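Plain backdrop

A plain backdrop is a single-color sheet, curtain or board hung behind a bench or table so that whatever is in front of it stands out. It may be cloth, paper, felt, vinyl or painted board. Greens and blue-greens are common, as are gray and white. The term covers sheets used in hobby rooms, repair shops and classrooms, and overlaps with the photographer's background, from which most of the vocabulary is borrowed.

Claims and evidence

Much of what is written about plain backdrops comes from people who sell them. The Clemidero catalog, long the main source for the subject in Trosstead, stated that a green sheet "rests the eye" and reduces mistakes at the bench. It cited no trial. A later edition kept the sentence and raised the price of the sheet.

The best-known attempt at a test was made in May at the Stara workshop in Trosstead, where 36 people sorted small hardware in front of a green sheet and again in front of a bare wall. The group reported that 22 of them preferred the sheet. Preference was all that was recorded: the published note gives neither sorting times nor errors, and everyone took the green sheet second, after they had already practiced on the same parts.

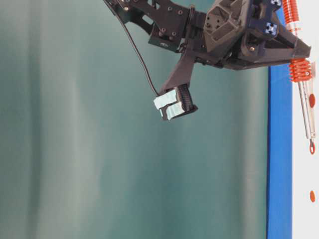
S. Lazarević

Color

A stronger case can be made for simple contrast. Black or charcoal parts, thin dark cables and open brackets have outlines that are easy to lose against shelving, and a mid-toned sheet such as teal green leaves those outlines readable. The same sheet does little for a green part. Gray would probably serve as well for most dark objects, though sellers rarely suggest it, and the common statement that green is "neutral" has no clear meaning. A green surface under a strong lamp can throw a tint onto pale objects close to it.

Material and care

Matte surfaces are usually recommended, with good reason, as gloss picks up lamps and windows. Claims of wrinkle-free cloth should be read with caution. Most fabric sheets crease along the folds they were shipped with, and hanging them overnight helps some more than others. Paper stays flat until it is torn.

The figure of 3,707 washes, repeated on several supply pages for a polyester sheet, has not been traced to any source.

Last revised November 6, 2024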